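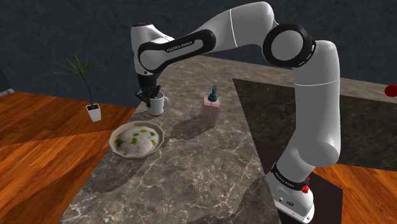

Kellton Visitor and Heritage Board
Minutes of the regular meeting, Wed 3 May
Meeting room, Moreira House

The chair opened the meeting at 6 p.m. A quorum was present. Minutes of the February meeting were approved with one correction: the ferry landing marker is on the north bank.

Walking tour
The new downtown route has 12 stops and ends at the old Clinero Hotel. Staff walked it twice and found the stretch along the mill race too long for school groups. Agreed to offer a shorter version that turns back at the depot. The script for the bank robbery stop still repeats the story of the tunnel. The county archive has no record of a tunnel – wording to be changed to "according to local legend."

Brochure
Bemeo Print sent a revised proof. The map is easier to read, but the museum hours are last year's. Motion to approve once the hours are fixed. Seconded and carried, 2 opposed.

Founders Weekend
More than 185 people came to the cemetery tour last fall, and parking on Church Street was a problem. Staff will ask the school district about using its lot. Food vendor applications stay open until the end of the month.

Other business
The bench outside Moreira House needs repainting. Referred to public works.

Adjourned at 7:20 p.m.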